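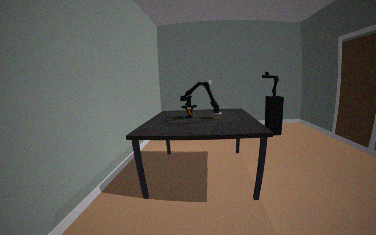

Il paraît, selon un message reçu en mars, que personne n'a besoin d'un jeu de données sur les unités de mesure dans les recettes de cuisine, et que « une noix de beurre, tout le monde sait ce que c'est ». L'auteur du message proposait ensuite une valeur en grammes. Trois lignes plus bas, il en proposait une autre. Les deux sont dans le fichier.

Karnau
Corpus de recettes manuscrites à quantités vagues
Version 2

Contenu

Karnau contient 1 793 fiches de recettes transcrites à la main, en français, tirées pour l'essentiel de cahiers domestiques du fonds Brokley et, pour le reste, de boîtes en fer-blanc achetées à la brocante de Kamadton. Une fiche correspond à une recette. Quand une recette continue au dos d'une facture de charbon, la facture n'est pas transcrite, sauf si quelqu'un y a noté le temps de cuisson.

L'intérêt du corpus tient aux quantités. On y trouve des cuillerées, des verres, des « bons verres », des pincées, des doigts de lait, de la farine « tant qu'elle en prend » et un gâteau dont tous les ingrédients se mesurent par rapport au poids des œufs, lequel n'est jamais donné. Les temps de cuisson sont du même tonneau : « le temps d'aller chercher le pain » revient chez deux familles qui n'habitaient visiblement pas à la même distance du boulanger.

Fichiers

fiches.csv : le texte transcrit, une ligne par fiche
mesures.csv : une ligne par expression de quantité repérée
equivalences.csv : les conversions proposées, avec leur source
litiges.txt : les conversions sur lesquelles nous ne nous parlons plus
LICENCE : la licence

Champs de mesures.csv

id_fiche : identifiant de la fiche
expression : la quantité telle qu'écrite, fautes comprises
ingredient : forme normalisée, au singulier
min_g et max_g : fourchette en grammes, vide si l'annotateur a renoncé
confiance : de 0 (divination) à 7 (une balance est mentionnée)
note : texte libre, parfois très libre

Le champ confiance devait aller jusqu'à dix. Aucune fiche n'ayant jamais dépassé sept, l'échelle a été raccourcie à la version 2. Les utilisateurs de la version 1 n'ont rien à convertir.

Exemple de ligne

K-0412 ; « beure gros comme un œuf » ; beurre ; 30 ; 60 ; 3 ; « œuf de quoi ? »

Transcription

Les fiches ont été numérisées à plat, puis passées dans Hviid, notre script de prétraitement, qui redresse les pages et propose une première lecture. Hviid lit très bien les imprimés. Devant une écriture à la plume de grand-tante, il propose « cheval » pour « cheveux d'ange » avec un aplomb qui force le respect. Toutes les fiches ont donc été reprises par un humain, puis relues par un autre. Les taches de gras masquant du texte sont codées [gras], les taches de vin [vin]. La distinction a été faite au jugé et ne doit servir à aucune étude sérieuse sur l'alcool.

L'orthographe d'origine est conservée. Les abréviations sont développées entre crochets, à l'exception de « c. », qui signifie cuillère à café, cuillère à soupe, cannelle ou cassonade selon les cahiers et, dans un cas pénible, selon les lignes d'une même recette.

Usages prévus

Extraction d'entités, normalisation d'unités, étude du vocabulaire culinaire, exercices de lecture pour étudiants en paléographie trop confiants.

Usages déconseillés

Cuisiner. Les fourchettes de mesures.csv ont été établies par lecture et n'ont pas été testées. Le corpus contient aussi des remèdes contre la toux et un procédé pour conserver les œufs que nous avons gardés par scrupule documentaire. Ils portent la valeur « ne_pas_avaler » dans la colonne note. Merci de filtrer cette colonne avant d'entraîner quoi que ce soit qui s'adresse au public.

Biais connus

Les desserts sont très surreprésentés. On note par écrit la charlotte des grands jours, rarement la soupe du soir, et quiconque voudrait reconstituer un régime alimentaire à partir de Karnau conclurait que ces foyers vivaient de crème et de rhum. Les légumes apparaissent surtout sous forme de confiture.

Une seule main a rempli plusieurs cahiers du fonds Brokley. Son goût pour la fleur d'oranger se retrouve dans toutes les statistiques d'arômes. Pour une évaluation honnête, séparez l'apprentissage et le test par cahier (les trois premiers caractères du champ cahier dans fiches.csv) et surtout pas au hasard.

Données personnelles

Les prénoms figurant dans les titres (« gâteau de », « crème de la tante ») ont été remplacés par [PRENOM]. Les commentaires désobligeants sur la crème de la tante ont été conservés.

Changements depuis la version 1

Ajout des boîtes de Kamadton. Correction des doublons. « Sucre » et « sucre, beaucoup » ne sont plus fusionnés. La fiche de la daube a retrouvé son verso, et avec lui la daube.

Signaler une erreur

Ouvrez un ticket en indiquant l'identifiant de la fiche et la lecture proposée. Les tickets sur la noix de beurre sont regroupés dans un fil unique, fermé aux nouveaux commentaires jusqu'à la prochaine version.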